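Ticket 556 — Rorkirville rain gauge reporting zero during rain
Opened by: Anastasia Pappas
Status: Open, waiting on part

Problem: The tipping bucket gauge at the Rorkirville station logged no rain overnight in May while the Panagiotou station, 4 miles east, logged steady rain. Temperature, wind and pressure from Rorkirville were normal the whole time.

6:40 a.m. Checked the Kendodis dashboard. Station is online, no gaps in the upload. Rain field shows 0.00 in every record.

7:15 a.m. Restarted the Bundell logger remotely. It came back up in 17 seconds. No change.

9:30 a.m. On site. Funnel was clear, screen was clean, gauge level. Tipped the bucket by hand ten times. Logger counted none of them.

9:50 a.m. Swapped the signal cable for the spare. Still no counts. Shorted the two rain terminals on the logger with a jumper and it counted each touch, so the input is good — the fault is in the gauge.

10:20 a.m. Meter across the reed switch stays open when the magnet passes. Switch is dead. Ordered a replacement.

Workaround: Rain totals for Rorkirville are flagged as missing on the public page. The zeros need to come out of the monthly summary too.
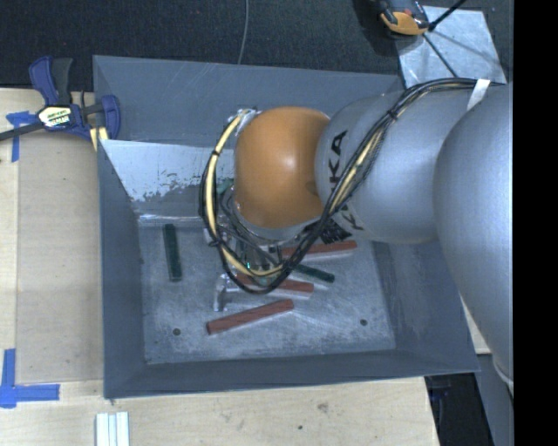 I will do that by hand once the new switch is in and ten test tips come through correctly. Please leave the ticket open until then.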